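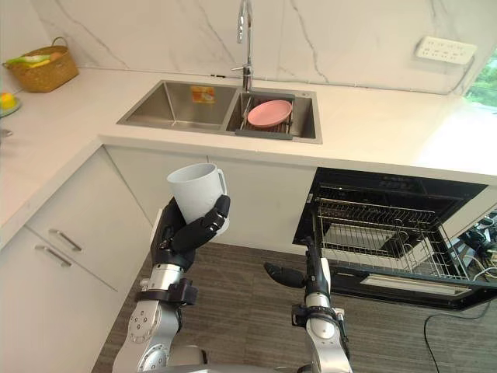

Category: Converting and print finishing

Rotary die-cutting

Rotary die-cutting is a converting process in which a web of paper, film, foil or laminate is cut, creased or perforated between two rotating cylinders. One cylinder carries the cutting profile; the other, called the anvil, supports the material. The process is used for labels, gaskets, folding cartons and medical adhesives.

Tooling

Two forms of tooling are in general use. Solid dies are machined from a single steel cylinder and may be resharpened several times. Flexible dies are thin etched plates held on a magnetic cylinder – they are cheaper and quicker to change, but wear sooner on abrasive stock. Blade height is specified to suit the liner, as a kiss cut must sever the face material and adhesive without marking the layer underneath.

Registration

On printed work the die must keep its position relative to the image. A sensor reads a mark on the web and a servo drive corrects the cylinder phase. Web tension, humidity and splices all affect accuracy. The Vastodari line, a modular press built at Dandale, runs at up to 200 metres per minute and accepts webs 35 centimetres wide. Its standard configuration has nine stations, including lamination, slitting and rewinding.
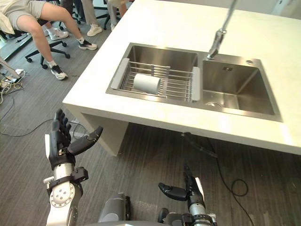 Double sink with drying rack and faucet.

Waste removal

The unwanted matrix surrounding each cut shape is stripped from the liner and wound onto a separate spindle. Narrow matrix tends to break at sharp inside corners, so designers normally specify a small radius. Converters at Ikotside use vacuum extraction for internal slugs.

Comparison with laser cutting

Laser systems require no physical die and are favoured for short runs and variable shapes. Rotary tooling remains more economical on long runs and leaves no heat-affected edge.

See also: Flatbed die-cutting; Kiss cutting; Tautahi anvil; Web tension control

Last revised Oct 20, 2022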